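Grultero Table Cell: Progress Report to the Femanine Fund
Setup and maintenance of the simulated arm cell
Oct 21, 2025

Summary

Work since the last report went into one thing, which is getting the simulated table cell to stay in adjustment between runs. The cell is one white arm on a fixed base, a two-fingered gripper, a wooden table and a set of loose tabletop items. It runs on the Ultik scene package, which we license by the year. The setup now holds through a full batch of 300 runs without anyone stepping in to reload it. At the time of the February report it did not.

Gripper and wrist view

Most of the faults logged in the spring came from the gripper model. The opening limit had been typed in by hand in two different files, and the two values disagreed. When the cell loaded the wrong one, the fingers stopped short of their full travel and clipped the edges of wider items on the way down. We now keep the limit in one file and read it from there at startup. The wrist view is our regular check on this — with the fingers spread, there should be a clear gap between them and both tips should be in sight.
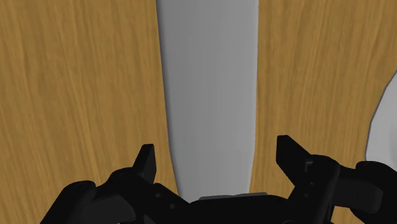
Eglītis asked whether a check by eye is enough, and would like the gap measured and written to the log at every startup, so that a slow drift shows up before it causes a missed pick. The point is fair. We have added the measurement to the startup routine and will report the values next time. The check by eye stays in place for now, once at the start of each batch.

The finger pads were also reworked. The old contact settings let flat items creep sideways during a lift. We raised the pad friction in small steps and stopped at the lowest setting that passed our slip test. Going higher made items stick to the pads on release, and that cost us a few days before we traced it.

Base and table alignment

The arm base is placed by a fixed offset from the table. In the older scene files this offset was entered separately for every room, and 7 of them were wrong by enough to matter. In those rooms the gripper came down off center on long items. We wrote a short script that works out the offset from the table corner and refuses to start if the base overlaps the tabletop or a chair.

Thin, flat items are the hardest test of alignment. They leave very little height to work with, and a small tilt in the base shows up as one finger touching the table first. The pale gray bar is the item we use for this. 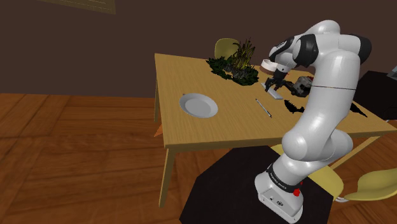 The height error at the fingertips is now within the limit we set in the work plan. Tilt was the larger part of the problem, and it went away once the base was locked to its stand in place of being balanced on it by the contact solver. That change also cut the load time for the scene.

One fault remains open. When a run is stopped partway and restarted, the elbow joint sometimes comes back with its old speed value and jerks on the first move. The workaround is a full reset of the arm before each restart. It is slow but dependable, and operators have been told to use it every time.

Routine care

We set up a maintenance schedule for the cell, kept in the same folder as the scene files:

Before each batch: run the gripper open and close test, check the wrist view, confirm the base offset.
Every 7 batches: reload the arm from the master file, compare the joint limits, clear the saved states.
After any Ultik update: repeat the slip test and the flat bar lift, and hold all other work until both pass.

The flat bar lift is the longer of the two tests. The arm closes on the bar, raises it a short distance, holds and sets it back down. The log records finger force and wrist angle for the whole hold. 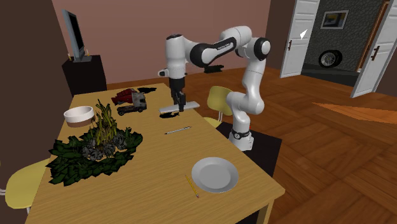 A lift counts as a pass if the wrist angle stays within its band and the force does not drop during the hold. We ask for three passes in a row. If one fails, the operator goes back to the pad settings first and the base offset second, and notes both in the log before trying again.

Spending and next steps

Spending is in line with the approved budget. The Ultik license was renewed at the same price. The money set aside for outside help on the contact settings was not used, and we ask to move it to computing time.

Next period we plan to fix the restart fault, add the gap measurement to the monthly log and write the operator guide. A draft of the guide will go to Femanine and Eglītis for comment before it is put into use.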